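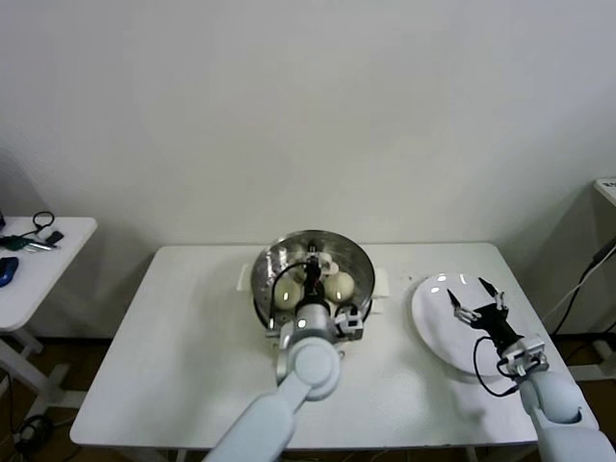 Notas para la charla (las leo yo, no se reparten)

Hola a todos, soy la que cuida la celda de los huevos en Kilton, dos brazos y una vaporera. Empiezo por lo aburrido, ¡los cables! El de la muñeca tiene que llevar bucle holgado, pero si sobra mucho acaba paseándose por el borde de la olla. Yo lo repaso cada lunes antes de encender nada.

(Pausa, beber agua.)

Siguiente: la pinza.

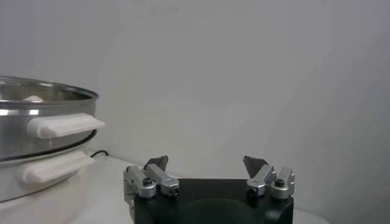
Angharad Gethin, mantenimiento de celdas, Kilton

Fijaos en los tornillos negros de los dedos. Cada 50 ciclos les paso la llave, los de los dos lados, y miro que las puntas cierren parejas (con un huevo se nota enseguida, ya os lo digo). Luego abro y cierro 4 veces en vacío y vuelvo a poner el cero.

Si preguntan por el recambio de puntas: 2 juegos en el cajón, contestar Cledwyn.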